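Hot springs, slow mornings: the Darnura soak trail is open again

January is when I start getting messages asking whether the soak trail is worth the drive in cold weather. Yes! It is at its very best in cold weather, and this winter there is more of it to enjoy than there has been in years. The upper path is open all the way to Ruangrit, the footbridge has new planks, and the three public pools on the way are filled and taking bathers from six in the morning.

For anyone who hasn't been, the trail begins behind the old Tokby bottling works and climbs through cedar and wet rock to the first pool. It's a gentle walk with one steep bit (you'll know it when your calves start talking). The ridge tops out at 1145 meters, and if you get there before the fog burns off you can watch the steam from the lower pools rise up and join it. I've done this walk in every season and I still stop in the same spot and grin.

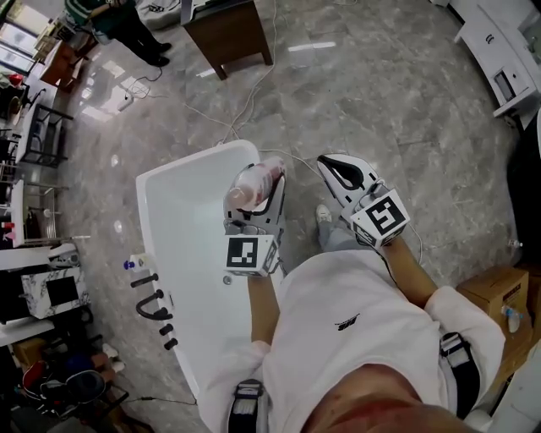 The first pool is the hottest, so my advice is to save it for the way back. Start with the middle one, where the water is kind and the benches are wide enough to sit on without sliding off, then work your way up to Ruangrit for lunch. Chaiwat Rattanakul has taken over the kitchen there and his ginger and rice soup is the best thing I ate all last year. He makes it in one big batch, and when it's gone it's gone, so get there before one.

Chaiwat also keeps the bath house behind the kitchen, and he has strong feelings about soaking. Ten minutes in, five minutes out, a glass of water, then back in. "People come up here and try to win at it," he told me. "Sit down. Get out when you're pink." I tried it his way and walked down the hill feeling like I'd slept for a week.

If walking isn't your thing, the Flesano shuttle runs from the lower parking lot to Ruangrit and back, with the last ride down at half past four. It seats 3 wheelchairs and the driver, Hammad Yousafzai, is a wonderful source of valley stories. Ask him about the winter the bottling works froze solid and they had to chip the crates out with ice axes. He tells it differently every time and I've stopped trying to work out which version is true.
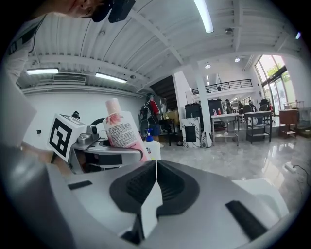 Grippers up close, one behind the other.

A few practical things. Day tickets are 800 at the gate and cover all the pools and the shuttle, and children under five get in free. Bring two towels — one for the water and one for the walk between pools, when you will want it around your neck. Lockers take coins only. Sandals with a back strap are much better than flip-flops on the wet stone, and there is a basket of loaners at the middle pool if you forget. Phones are fine on the path but have to stay in the lockers once you reach the water.

The evening soaks are back too, and I'm so happy about this. Almost 70 people came to the first one and the lanterns along the lower pool stayed lit until ten. There was a fiddle player, somebody had brought roasted chestnuts, and it snowed for the last half hour, big slow flakes that vanished just above the water. Places for the next one can be booked at the Tokby gate or by phone after nine in the morning. The pools close for cleaning between noon and two on evening soak days, so plan your walk around that and have a long lunch.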